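# Working alongside the Titetura: getting a shift ready for the table and floor jobs

If you've just joined us at Pallen, welcome, and pull up a chair. Kolbrún Ladefoged and I wrote the first version of this page in May, when most of us were still a bit stiff around the arms and kept stepping out of their way as though they were somebody's grandmother coming through with hot soup. It has been added to a good deal, mostly by people scribbling on the printed copy in the kitchen, and I've tried to keep whatever they wrote.

The Titetura does two kinds of work for us: setting tables and handling the long-handled cleaning things. You will still do plenty of both yourself. The part of your day that changes most is the half hour before a job, which used to be nothing much and is now a job of its own. Please put it on your time sheet. Signe Þrastardóttir fought for that line and she'd like to see it used.

## Before you start

Read the note from the last shift. It hangs by the door, and it's worth more than the screen, I promise you. The screen will tell you that a job stopped. The note will tell you that it stopped twice at the same chair and that somebody moved the chair.

Then walk through the room once, slowly, with your hands free. Look at the floor as well as the tables. Cables, bags, shoes by the wall, all of it matters more than it used to.

## Setting a place

1. Put out the plates and bowls you want used, with some wood showing between them. Crowding is the most common reason for a stop.
2. Lay the cutlery within reach of both arms. We used to stand it all in a jar, which was prettier and much slower.
3. Pick the table job on the screen and say out loud that you're starting it. It feels silly for a week or so and then you stop noticing.
4. Stay on the far side of the table while the arms are moving. You can talk, fold napkins, drink your coffee.
5. When the grippers have let go of everything and the screen says done, come around and straighten what you'd like straightened.
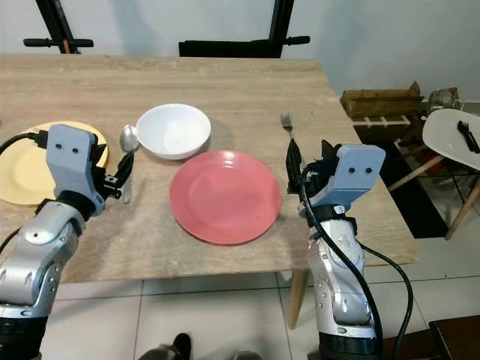 *Spoon in the left gripper, fork in the right.*

Step 5 is where people have feelings, and I want to spend a minute on it. Julián Bustamante set tables by hand for years and has very firm opinions on where a spoon belongs. In the early days he redid every place after the arms had finished, and it took him longer than before we had them. What helped was agreeing as a group on what counts as good enough for weekday lunch and what has to be nicer for visitors. Have that talk on your own shift, and do it over cake if you can. If you and the person next to you disagree, the person serving the meal decides.

If a fork or a spoon is being held and you want it back, press pause and wait for the arm to settle. Don't pull. I know, the handle is right there and you're in a hurry. Pause anyway.

## Moving on to the floor jobs

Floor work is arranged a little differently, and you'll want to clear the path before you change the job over.

1. Flatten the boxes, or at least push them together at the end of the room. Trash is still ours to take out.
2. Check that the mats lie flat.
3. Move cups and phones well back from the edge of any table the arms will pass. Put your own phone in your pocket while you're at it.
4. Stand the long handles up near the wall with the dustpan.
5. Choose the floor job and step back far enough that the other end of a pole can't reach you. People watch the gripper and forget that a pole has two ends.

The right arm can take hold of more than one pole in a single grip. Whether you want it to depends on the job, and if you'd prefer one at a time, hand them over separately. Either way, keep to the left when you walk by.
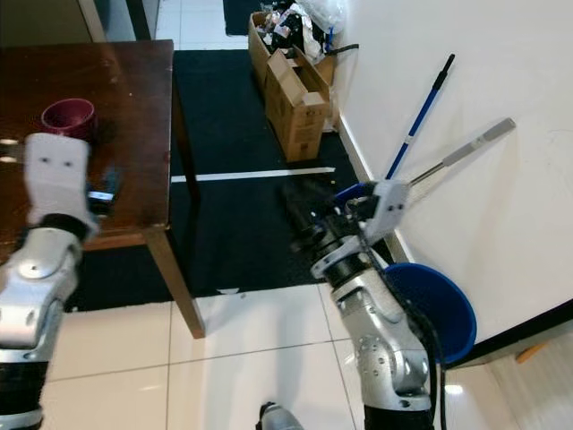 Steinar Vídalín left a long comment under the old version of this page, and I'm copying most of it: "Please tell the new people that the evening shift got smaller on paper and didn't get lighter. I sweep less, and my shoulder is glad of it. But I also walk the room, write the note, sort the handles and answer for the stops, and I was never shown how to do those things. Two afternoons of training would have saved me a lot of grumbling."

He's right, and he got his two afternoons, and so will you. Ask Signe for the dates. Eyvindur Hjaltadóttir from Koltley usually comes over for the second one, and she is very patient with questions, including the ones you think you should have asked in your first week.

## Ending the shift

Send the arms to rest, wait until they're still, and wipe the grippers with a damp cloth. Write your note. Good ones say what stopped, what you moved, and what annoyed you, in whatever order it comes out. If a job went badly, write down the time too, and leave the room as it is for the next person to look at, unless something is in the way of the door.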